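Distumham hall kitchen reopens on Sunday

The kitchen at Distumham hall will be back in use from Sunday, after being closed for three weeks while the old pipework was replaced. Anyone with a booking that was moved to the Azimi Room should go back to the kitchen from then on.

The hot water is now on a timer and comes on at 7 am. If you need it earlier, tell Neusa Sales when you book. Please run the cold tap for a minute before filling the urn.

Hire stays at £12 a session, or £14 with use of the oven. The work cost over £234 more than we had set aside, and the difference has come out of the September jumble sale money.

We are still short of tea towels and large saucepans. Hooman Babaei is collecting them and can pick up from anywhere in the village. Leave a note in the hall letterbox with your address.
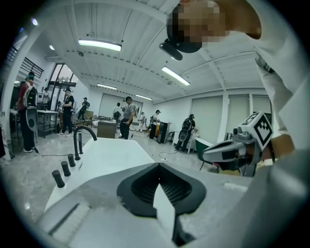 Photo: Neusa Sales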